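Trucos de taller y cocina: cómo hacer cuentas antes de comprar un brazo robótico para montar bandejas

Me escriben a menudo personas con cocinas pequeñas, de las que preparan meriendas o menús de bandeja, preguntando si ya les toca comprar un brazo. Yo siempre contesto lo mismo, que depende mucho más de la mesa que del brazo, y luego me enrollo, así que mejor lo dejo por escrito y así lo tenéis a mano.

Antes de pedir presupuesto, apuntad durante una semana normal (diciembre no vale, en diciembre todo se dispara) cuántas bandejas salen al día y quién las monta. En Anden, el obrador donde echo una mano, salían 152 en un día corriente y 266 en uno fuerte. Con esas dos cifras ya se puede hablar con un vendedor sin que te coloque el modelo grande.

Pedid precio por separado de estas cosas:

El brazo, con su base y su controlador.
La pinza y las puntas de recambio. Las puntas se gastan, y conviene comprar un juego de más desde el principio.
La cámara de muñeca, el soporte y el cable (el cable, sobre todo, que siempre se queda corto).
La instalación y las horas de formación.
El mantenimiento del segundo año, que casi siempre viene en letra pequeña.

Nosotros comparamos a Derker y a Zamirus. Derker salía más barato de entrada, pero cobraba aparte cada visita; Zamirus incluía seis visitas y al final nos compensó. Panicker solo alquilaba, y para quien tenga dudas me parece una manera muy sensata de empezar -- unos meses de alquiler enseñan más que cualquier catálogo.

Reservad además un 10 % del presupuesto para la mesa: topes para que la bandeja no baile, una luz que no deslumbre y algún mantel antideslizante. Y llevad a la demostración vuestras propias cosas, por favor. Los vendedores enseñan cubos y cajitas rígidas, que se cogen de maravilla, y luego en casa tenemos envoltorios brillantes, papel arrugado y cubiertos ligeros sobre una bandeja que refleja todo.
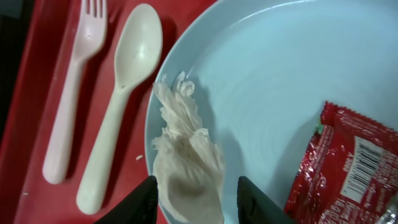
Hema Pinto

Una bandeja roja con su plato azul, tenedor y cuchara de plástico y un paquete brillante ya es una prueba estupenda, y si añadís algo blando y arrugado como eso blanco que queda entre los dedos de la pinza, mejor todavía. Preguntad qué puntas recomiendan para piezas así, cuánto cuestan y cuánto tardan en llegar. Pedid también que repitan la prueba con la luz de vuestra cocina, a la hora en que trabajáis de verdad.

Para limpiar las puntas, paño húmedo y jabón suave, salvo que el manual diga otra cosa. Y guardad las facturas de los recambios en una carpeta aparte -- al renovar el contrato os vendrán muy bien para regatear un poco.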